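The Slow Work of Repointing

Mortar is meant to fail before the brick does. It sits between units that are expected to last for centuries, takes up the movement and moisture that would otherwise break them, and wears away at the face of the wall. When enough of it has gone, a mason rakes out the joint and packs in new material. The trade calls this repointing, and in Skusoddale it has become the largest single item in the town's building repair budget.

The reason is a hard gray mortar used there during an earlier round of repairs. It was strong, cheap and quick to set. It was also far less permeable than the soft local brick around it. Water that entered the wall could no longer leave through the joints, so it left through the brick, and winter frost did the rest. By the time the town commissioned a survey, 743 of the 1,286 facades inspected showed spalling next to hard joints.

Ginevra Guerra, a materials engineer, wrote the survey report, published on 20 August 2023. Her central finding is that compressive strength was the wrong number to specify. "A garden wall or a two-story house puts very little load on its mortar," she says. "Vapor transmission matters more, and so does stiffness. Those were left off the spec sheet."

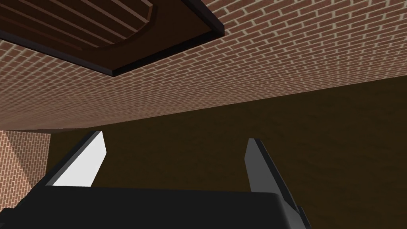 Lime mortar behaves differently from portland cement mortar at almost every stage. Nonhydraulic lime putty hardens by taking carbon dioxide from the air, a process that moves inward from the surface and can take months at the back of a deep joint. Natural hydraulic lime sets partly by reaction with water and partly by the same slow carbonation. Neither suits a contractor who wants to strike the scaffold in a week. Indoors the demands are lighter. A brick surface behind dark wooden furniture, like the one in the rendering, would see no driving rain, and the choice of mortar there is governed mainly by salts and by moisture rising from the floor.

Lợi Mạc runs Prasto, a masonry firm that has handled much of the repair work. His crews rake joints to a depth of at least 2 times their width, by hand wherever the joints are narrow. Power grinders are allowed only on the centerline of wide horizontal joints, where there is room to keep the blade clear of the brick edges. The cavity is flushed with water, left until the surface has no standing film, and packed in thin lifts.

Sand is the harder problem. The original mortar used a coarse, sharp sand from a pit at Yin, closed for decades. Guerra dissolved the binder from old samples in dilute acid, sieved what was left and compared the grading with material from 17 working quarries. The nearest match was slightly short of fines, which Mạc corrects by blending in a second sand on site.

Work stops each year when overnight temperatures approach freezing. In July the difficulty is reversed – fresh joints dry before they can carbonate, and damp burlap has to be hung over them and rewetted through the day. Mạc prices this as a separate line. Owners sometimes ask for it to be removed, and he declines the job if they insist.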